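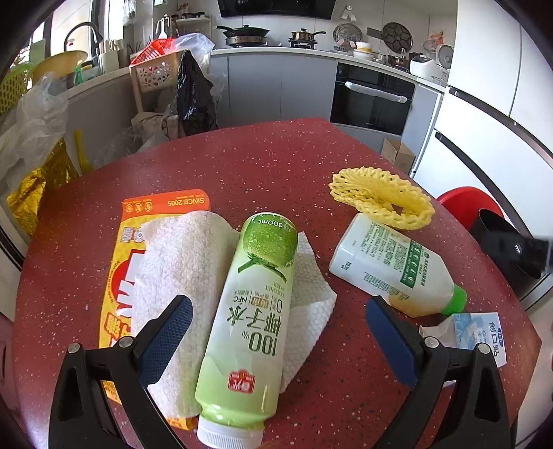
## Read the savings box before the bank's ledger

Most books on small-town economies begin with the bank. The author counts the branches, adds up the deposits, and draws a line through the years to show when people started to save. Before the line begins, we are left to assume there was very little.

I think this is the wrong place to start, and a second reading of the Bongate study in March made me more sure of it. The study covers three settlements – Bongate, Herker and Ilden – over 40 years. It is careful work and I have used it in teaching. But its chapter on saving rests almost wholly on bank records, and the people it describes kept most of their wealth somewhere else.

They kept it in animals, roofing sheets, cloth, and money lent to cousins. They kept it in rotating funds, where each member pays in a fixed sum and one takes the whole pot each time. The study gives these funds 2 pages. It calls them "informal", a word that tells the reader only that no clerk wrote them down in a form the author could use.

In Herker the funds had strict rules. A member who missed a payment lost her turn and could be kept out of weddings and naming feasts until she had made it good. That is a heavier penalty than most lenders can threaten. It also means that a feast was part of the credit system, and anyone who studies ritual in one chapter and money in another will miss it.

Economists have a fair reply. Goats die, cousins move away, and a fund of 13 people can't pay for a bridge. Large works need pooled money, and pooled money needs accounts that strangers can check. I accept all of that. The Ilden mill could never have been built out of burial clubs.

The mill is a useful case all the same. By the study's own tables it ran at a loss for seven years, and it was kept open by workers who took part of their wages late. They could do so because they had the funds at home to fall back on. The author lists the late wages as a debt of the firm. I would list them as an investment by the town, and probably the largest one it ever made.

Anthropologists have faults of their own here. Too many of us describe exchange as if it were always warm. The Boros papers, which cover the next valley, are full of gifts and kin and have hardly a word on who went without. Poorer households there were often refused a place in a fund, as they couldn't promise the payments. A widow with two fields and no grown sons had no more luck with her neighbours than she would have had at the bank. If we want economists to take these systems seriously, we have to report the refusals as well.

What I would ask for is modest. A study of saving should begin with a household survey that asks what people own, what they owe and what they are owed, in whatever form they reckon it. Bank figures can come after that. The survey takes longer and the results are untidy, with debts measured in days of ploughing and loans that both sides remember differently. Those disagreements should be printed too, with both versions side by side.

The Bongate field notes are said to survive in good order. Somebody should go back to them and rewrite the chapter on saving, starting with the women who ran the Herker funds.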